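Demonstrating a two-arm insertion cell at an open day: how to keep the cycle repeatable for visitors?

Posted by Mwanaisha Rotich in Automation > Shows and visits
Tags: open day, peg insertion, dual arm, demonstration
Viewed 2527 times

We have an open day in January at our site in Skavandale and I have been given the dual-arm cell to show. The task is a peg insertion board: pegs go into holes and slots on small plates. The left arm carries a parallel gripper and the right a multi-fingered hand. Visitors come through in groups of 14 and each group gets four minutes before the next one is let in.

In the lab the success rate on single insertions is 97 per cent, which sounds adequate until it is multiplied over a full board. When a peg jams, the controller stops on a force limit and somebody has to clear the part and restart the program from the first step. I would like to avoid doing that in front of people more often than necessary.

What I need to know:

Should I run the full board for every group, or only part of it?
Is it worth loosening the fits for the day?
How do you handle the reset between groups without opening the cell?

The control software is Drorkora, current release. The work sheet is only laid on the table at present and I have not decided whether to fix it down.

Njoroge Mbwambo
Accepted by the poster

Run part of it. If the insertions are independent, 97 per cent each gives you 88.5 per cent over four pegs and 69 per cent over twelve. Two pegs per group gives 94 per cent, and two is enough for people to see an approach, a search and an insertion. Use the remaining time for talking.

On the fits, leave them alone if you can. A looser hole hides the search motion, and the search is the part engineers come to look at. Reduce the insertion speed instead. We ran ours at half the lab speed for our last visitor day and most of the jams went away. The ones left over were grasp errors, where the peg had been picked up at a slight angle.

Fix the sheet down. Any shift in the sheet is a shift in every target on it, and you will lose an hour looking for a calibration fault that is not there. Double-sided tape under the corners is sufficient for a day. Re-teach the reference point after taping, not before.

For the reset, write the removal as a program and make it part of the show. The arm takes each peg out and stands it back at its pick position. It runs while one group leaves and the next comes in, so check that it fits the gap. Extraction is more reliable than insertion but it does pull on the plates, so check those are held as well.

Change the recovery behaviour too. Restarting from step one after a force stop is a default you can alter: have it retract straight up, go back to the approach pose and try once more. If the second attempt fails, skip that peg and carry on. Visitors accept a skipped peg. They get restless when a person is standing at a pendant.

Hyun-seo Kwak

Agree with the above on speed. Tell people what the force limit is for. We had a stop in the middle of a demo and it got more questions than anything else that morning.

Also do a warm-up run of at least half an hour before the first group. Our joint offsets drift a little from cold, enough to matter on a close fit.

Sverre Eide

we used a Gusier cell at ours and just played a video on a screen next to it. no jams

Mwanaisha Rotich
Original poster

Thank you. I have gone with two pegs per group, half speed, one retry and then skip. The removal program is written but I still have to time it against the changeover. The sheet will be taped down before I re-teach the reference point. Board and both arms as they are in the lab:

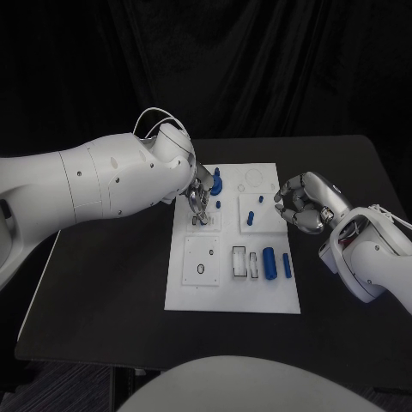 Mwangi Rugemalira asks whether the retry should use the same approach pose or a slightly offset one, as his own cell tends to jam twice in the same place when the grasp is at an angle. He suggests putting the peg down and picking it up again before the second attempt, if the four minutes allow it.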